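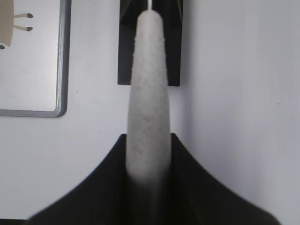
Wanted: 18 People Who Cut Things Up at Home

Kitchen Habits Panel, December round
Grarik Housewares Research, Suite 307, Flerton Building

Grarik is looking for adults who prepare food in ordinary kitchens, on ordinary counters, with whatever they happen to own. If you have ever sliced an apple on a plate with the cutting board eight inches away, we would like to meet you. If you have ever sliced an apple on the mail, we would like to meet you even more.

The panel is called Fosow. It was supposed to stand for something, and the person who knew what has moved to another department.

What we're studying

We write buying guides and care leaflets for small kitchen goods: boards, bowls, colanders, the tray that goes under the dish rack and is never the right size. For years we wrote them by asking people what they did in the kitchen. People told us they kept one board for raw meat and another for vegetables, wiped down between jobs, and put everything back where it came from. Then Fotis Tsakiris, who runs the panel, went to his own sister's house for lunch.

So now we watch. You come in, we give you a table and some everyday things, and you do a few small kitchen jobs the way you would do them at home. We take notes on where you put the board, which way up it goes, what gets parked on it while you think, and where it ends up when you say you're finished.

This round is about cutting boards, and in particular small decorated ones. They sell very well as gifts. What happens to them afterward is less clear. Our working theories:

Some are used daily until the picture wears off.
Some are hung by the handle hole and admired.
Some are put out with cheese on them when company comes, then spend the year behind the toaster.
A good many become fruit shelves. 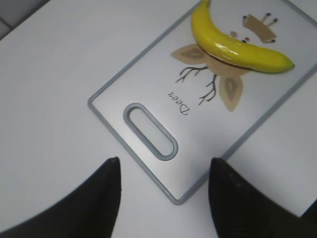
A decorated board puts its owner in an awkward spot, and a lot of the session is spent there. You have been given a nice picture and invited to attack it with a knife. One of the boards we work with has a deer on it, with two tan ears, thin twiggy antlers and the word "Deer" printed by the handle hole in case of doubt. Put a banana down on it and the banana goes straight over the deer's head. Do you move the fruit? Turn the board around so the lettering faces you? Flip it over and cut on the back? Ignore the deer completely, as most of us would, and then feel slightly bad? There is a full page on the note sheet for this, and Markos Konstantinidis fills it in with more enthusiasm than his job description calls for.

What a session looks like

You'll attend four sessions. Each one takes an hour, including coffee, which is better than it used to be.

Session one: Unpacking. You get a bag of groceries and a clear table. Make a place to work. We don't tell you where the board goes, and we won't tell you at the end either, so please stop asking Markos.

Session two: Snack for two. Fruit, bread, something to spread. You may use any of the boards in the room or none of them. One person in the last round used the lid of a storage tub for everything. Her notes are the most quoted pages in the building.

Session three: Interruption. You're in the middle of a job when a phone rings, or the doorbell goes, or Fotis walks in and asks where the scissors are. We are interested in what you put down, and on what.

Session four: Putting away. A table left the way a table gets left. Clear it until you would be willing to let a neighbor see it. Then clear it until you would be willing to let your mother see it. We record both.

After the last session there's a short chat about the boards you own, how you came by them, and which one you'd save in a fire. Bring a photo of your counter if you like. Please don't clean it first. We can tell.

Who we want

You should:

Be 18 or older.
Make at least some of your own food most days. Toast counts. Cereal is a gray area; write and we'll talk.
Be comfortable using an ordinary kitchen knife.
Be able to get to the Flerton Building four times in December.
Be able to hear the phrase "interesting grip" without taking it personally.

Left-handed people are very welcome. We had too few last time, and the leaflet that came out of it was written by right-handers for right-handers, which two readers pointed out in ink.

We would also like to hear from people who cook in small spaces – studio apartments, boats, dorm rooms, the half of the counter your roommate doesn't use. Large kitchens produce very tidy data and very dull leaflets.

Who we probably don't want this time

Professional chefs. You're too good, you wipe things down constantly, and you bring your own knives.

Anyone who designs or sells kitchenware. You know why.

Anyone who took part in the Psarras colander round in the past year. We loved having you. You've seen the note sheets.

What you get

$34 per session, paid at the end of each one, so you can drop out after the second without a scene. We would prefer that you didn't.

The groceries you unpacked in session one, minus anything you cut up, sat on, or decided to eat during the chat.

A board to take home after session four, from the shelf by the door. First come, first served. Last round there was some quiet competition over the plain one.

What we ask of you

Come as you are and do what you normally do. Participants like to behave well for the first ten minutes, and we've learned to wait. If you usually leave the peel on the board, leave it on the board. If you usually rinse everything the second you've used it, go ahead – the sink is on your left, and there's a box on the sheet for you too.

Tell us about food allergies when you apply. The sessions involve fresh fruit, bread and nuts, and we can swap any of them out if we know ahead of time. Knives are provided. Leave yours at home, including the little one on your key ring.

Wear sleeves you can push up. We keep aprons on the hook behind the door, and they're clean, though one of them says something about grilling that we would all rather not see worn again.

The notes we take carry a participant number and no names. Quotes may end up in a leaflet. If you'd prefer that your remarks about your in-laws' serving platter stay private, say so on the day and they will.

How to apply

Write to the panel desk at Grarik, marked "Fosow boards." A few lines are plenty. We'd like:

Your name and the best way to reach you.
Mornings, afternoons or evenings. Evening sessions start at 6:30.
How many cutting boards you own, and how many of those you used this past week.
Which hand you cut with.
What is sitting on your kitchen counter right now that has no business being there.

The last question is the one we read first. There's no right answer, but "nothing" will get you a follow-up call.

Fotis replies to everyone, usually within a week. If you're picked, he'll send you four session times and a map of the building, and you will need the map. The elevator opens on the wrong side for 307, and the sign pointing to Grarik points to a supply closet. Walk past the closet, turn right at the fire door and knock hard. Markos may be running the tap.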